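Hikemard Household Chores Working Group
Minutes of the regular meeting, Aug 24, 2024

Present: Fuad Kahsay (chair), Bram Van Loon (minutes), two members from Vumwood, one from Flikside. Apologies received from Dewulf.

1. Minutes of the last meeting

Approved with one correction. Under item 4, "dishwashing" should read "dish drying."

2. Where we stand on the chore list

Fuad went through the list. The group is still trying to answer the question it started with, whether a two-arm setup can take over small chores at home or on a shop floor at a price a small business would pay. Towel folding is the furthest along. Wiping a counter works when the counter is clear to begin with, and Flikside pointed out that most counters are not. Putting away cutlery has been dropped until the drawer question is settled.

The log now holds 1,777 attempts across all chores. Bram asked that attempts stopped by hand be entered as failures. At present some sites leave them out, so the sites can't be compared. Agreed.

3. Tray clearing

Most of the meeting went to this item. Vumwood wants tray clearing because it comes up in both settings: a tray left on a bedside table, and a parts tray at the end of a shift. The difficulty is the mix. Small soft pieces change shape when they are gripped, and a thin rod gives the fingers very little to hold. 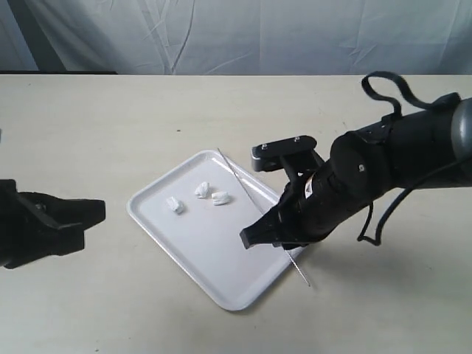
Tray clearing, with three soft pieces and a thin rod.

Fuad said the rod should be scored separately from the soft pieces. A rod lying over the rim can be picked up by the part that sticks out, and he does not want that counted the same as a pick from the flat of the tray. Vumwood disagreed at first, saying a person clearing a tray would take whichever end was handy. It was settled that both kinds of pick count, with the kind written in the log.

Flikside asked how long a person takes. Nobody had a figure. Bram will time several people doing the same chore before the next meeting.

There was some discussion of whether tray clearing is ready to show to outside visitors. The chair's view was no. Vumwood would like to show it anyway, with a person standing by. Left open.

4. Shop-floor trial

Dewulf sent a written note. Their shop would accept a trial at the packing bench if someone stays with the machine for the whole shift. Flikside said this defeats the purpose, as the person could do the packing. Fuad answered that the first trial is for finding faults and should not be judged on labor saved. The group accepted Dewulf's terms for a trial of 400 picks, to start in September.

5. Spending

Replacement fingertips came to $175. Approved. Vumwood will check whether a softer tip can be had from the same supplier.

6. Other business

The sign-up sheet for bench time has been ignored lately. Members are asked to use it.

Actions
Bram Van Loon: time people on tray clearing; send out the new log form.
Fuad Kahsay: reply to Dewulf and confirm the terms of the trial.
Vumwood: softer fingertips.
All sites: enter hand-stopped attempts as failures from now on.

Next meeting in September, date to be sent by email.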